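J'ai passé un mois avec les rubricards des faits divers, et je dors moins bien

Il est 5 h du matin et Tiziana Villa appelle les pompiers. Pas parce qu'il y a le feu chez elle, non : elle les appelle tous les matins, comme d'autres appellent leur mère. « Bonjour, c'est Tiziana, la nuit a été calme ? » Puis la gendarmerie, puis la police, puis l'hôpital, puis de nouveau les pompiers parce que le premier n'avait pas encore lu la main courante. Elle appelle ça « la tournée ». Moi, à cette heure-là, j'avais un café dans chaque main et je me demandais franchement ce que je faisais là.

Ce que je faisais là, c'était suivre pendant tout le mois de mai la petite équipe des faits divers du Courrier de Stirnen, un quotidien local comme il en reste peu : six personnes à la rédaction, un photographe à mi-temps et une machine à expresso qui fuit. J'avais envie de comprendre comment se fabriquent ces quinze lignes que tout le monde lit en premier (si, si, vous aussi) et que personne n'avoue lire.

Première leçon, et elle m'a vexée : l'article est presque toujours écrit avant qu'on sache ce qui s'est passé. Enfin, pas écrit, mais dessiné. Tiziana ouvre un document, tape le lieu, l'heure, « selon la police », et laisse des blancs. Ensuite elle remplit. Certains blancs restent blancs toute la journée, et le papier part comme ça, avec des trous qu'on apprend à contourner. « Les circonstances restent à déterminer », c'est un trou bien coiffé. J'en ai compté de plus laids, notamment « un différend dont la nature n'a pas été précisée », qui m'a fait rire le premier matin et plus du tout le dixième.

Elle a commencé à 22 ans, au téléphone, à l'époque où l'on dictait encore les papiers à une sténo. Son premier fait divers, c'était un cambriolage dans une quincaillerie du quartier de la Costa. Elle s'était trompée de numéro dans la rue. Le voisin du bon numéro, celui qui n'avait pas été cambriolé, a reçu des visites de condoléances pendant une semaine, avec gâteaux. Il lui en parle encore quand il la croise au marché. Depuis, elle vérifie les adresses deux fois, et puis elle ne les met pas.
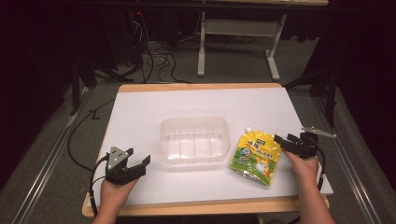

Un bac transparent vide et une gourde jaune et verte, sur un plateau blanc.

Parce que voilà, le grand débat de la rédaction, celui qui revient tous les deux jours autour de la machine qui fuit : qu'est-ce qu'on dit ? Dans une ville où tout le monde se connaît, écrire « un homme de tel âge, boulanger, domicilié près de la gare », c'est écrire son nom. Ubaldo Colombo, le secrétaire de rédaction, barre systématiquement. Il barre les métiers, il barre les rues, il barrerait la ville s'il pouvait. « Les gens qui doivent savoir savent déjà », répète-t-il en rendant la copie toute maigre. Tiziana râle, remet « la gare », il rebarre « la gare ». Je les ai vus tenir vingt minutes comme ça, sans se fâcher, comme un vieux couple qui discute du sel dans l'eau des pâtes.

Je pensais, naïvement, que le danger du métier c'était le sang. On m'a regardée avec beaucoup de gentillesse. Le plus dur, d'après eux, c'est le téléphone qui sonne l'après-midi. La sœur de. La mère de. Le patron de. Des gens qui ont lu le papier et qui ne sont pas d'accord avec un adjectif. Et un adjectif, croyez-moi, quand il s'agit de votre frère, ça pèse une tonne.

Il y a eu cette bagarre, par exemple, au parking du Rakar, la salle de concert à la sortie de la ville. Deux jeunes, un coup de couteau, un blessé qui s'en est remis. Le communiqué de la police parlait d'une « altercation ». Tiziana a écrit « altercation ». Le site d'à côté a écrit « expédition punitive », sur la foi d'un message vu passer quelque part. À midi, 2000 partages pour eux, 200 pour nous (je dis « nous », oui, au bout de dix jours je disais « nous »). Le lendemain, le parquet confirmait qu'il s'agissait d'une dispute pour une place de stationnement. Le site d'à côté n'a rien corrigé. Tiziana a haussé les épaules, mais je l'ai vue rafraîchir leur page toute la matinée.

J'ai voulu savoir ce qu'en pensait l'autre bout du fil. Jeptoo Kariuki s'occupe de la communication de la police locale depuis quatre ans, et elle a bien voulu déjeuner avec moi à condition que je paie les desserts. Elle rédige chaque communiqué en pensant à trois lecteurs à la fois : la victime, le suspect et le juge. « Le journaliste, il vient en quatrième, et il le sent, le pauvre ! » Elle rit beaucoup. Elle m'a expliqué pourquoi ses textes sont si secs : chaque mot peut revenir dans un dossier, lu à voix haute par un avocat qui a tout son temps. Alors elle écrit « objet tranchant » même quand elle sait très bien que c'était un couteau à huîtres. Elle a deux stylos, un pour le brouillon et un pour ce qui sort vraiment, et je n'ai pas eu le droit de voir le cahier du brouillon. J'ai essayé. Deux tiramisus n'ont pas suffi.

Et puis il y a ceux qui lisent. J'ai posé la question partout, au comptoir, dans le bus, chez ma coiffeuse. Aldo Lombardi, retraité des postes, découpe les faits divers depuis des années et les range dans des classeurs par commune. Par commune ! Tutard, le village d'en haut, tient dans une seule pochette : un vol de tracteur, deux chèvres sur la route, une rixe de mariage. Il m'a ouvert le classeur de Stirnen sur la toile cirée, beaucoup plus épais, et il s'est mis à me raconter la ville à travers lui. Tel incendie, c'était avant qu'on refasse le pont. Telle disparition, la dame avait été retrouvée chez sa cousine, en train de jouer aux cartes, et furieuse d'être dans le journal. J'étais venue pour un quart d'heure et je suis repartie à la nuit tombée avec un pot de confiture.

Ce qui m'a frappée dans ses classeurs, c'est le nombre d'histoires sans fin. Un homme interpellé, et puis plus rien. Une enquête ouverte, et puis plus rien. Aldo note au crayon dans la marge : « suite ? » Il y a des « suite ? » partout.

J'en ai parlé à la rédaction, un peu fière de ma trouvaille, et il y a eu un silence. Tiziana le sait très bien. La suite, c'est le procès, et le procès arrive deux ans après, un matin où il faut aussi couvrir le conseil municipal et la foire aux plants. Alors elle tient une liste, sur un cahier à spirale, de toutes les affaires qu'elle s'est promis de rappeler. Près de 200 lignes. Elle en raye deux ou trois par mois, pendant que les nouvelles s'ajoutent en bas. Certaines sont surlignées en rose, ce sont celles où quelqu'un a été soupçonné dans le journal et blanchi ensuite. Celles-là, elle s'est juré de toutes les faire. Elle en a publié une pendant mon séjour, en bas de la page quatre, et l'homme concerné est venu acheter six exemplaires à l'accueil. Il n'a pas demandé à la voir. Il a payé en pièces et il est reparti.
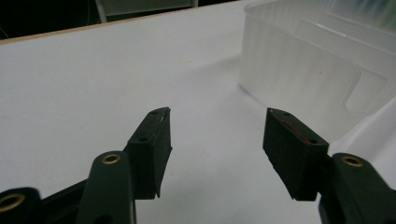
Deux doigts de pince noirs au-dessus d'une table blanche, un récipient translucide à droite.

La personne que j'avais le plus peur de rencontrer, c'était Hélène Nguyen. Son mari a été agressé un soir en fermant sa boutique, il y a quelques années, et le papier de l'époque disait qu'il avait « résisté ». Il n'avait pas résisté, il n'avait pas entendu : il est sourd d'une oreille. Elle a écrit au journal, une lettre de deux pages, à la main. Tiziana l'a rappelée le jour même, elles se sont disputées, elles ont fini par boire un thé, et le rectificatif est passé. Aujourd'hui Hélène intervient une fois par an devant les stagiaires du Courrier. Elle leur lit le premier article, puis le second, sans commentaire, et elle leur demande de trouver le mot. La plupart cherchent du côté des chiffres, de l'âge, de l'heure. « Ils mettent un temps fou », m'a-t-elle dit en me resservant. J'avoue que j'ai mis un temps fou aussi.

Je lui ai demandé si elle lisait encore la rubrique. Tous les matins, évidemment, avant la météo. Elle regarde les verbes.

Moi, je suis rentrée chez moi avec des manies. Je ne peux plus lire « connu des services de police » sans me demander connu pour quoi, et de qui, et depuis quand (un vol de mobylette ? un témoignage ?). Je bute sur « drame familial », que Colombo interdit dans sa maison, avec un mot punaisé au-dessus de l'imprimante : « Un drame, c'est au théâtre. Dites ce qui est arrivé. » Je lis les heures, aussi. Quand un papier dit « peu après 21 heures », j'imagine maintenant Tiziana au bout du fil, le lendemain, qui demande « peu comment ? » à un pompier qui voudrait bien aller se coucher.

Le dernier matin, elle m'a laissée faire la tournée. J'avais préparé ma voix, mes questions, un stylo neuf. Le pompier de garde a décroché, j'ai demandé si la nuit avait été calme, il m'a répondu que oui, très, juste un chat dans une gouttière et une odeur de gaz qui était une odeur de chou. Puis il a voulu savoir où était Tiziana, si elle était malade, et s'il fallait s'inquiéter. Je la lui ai passée, et ils ont parlé du chou pendant cinq bonnes minutes.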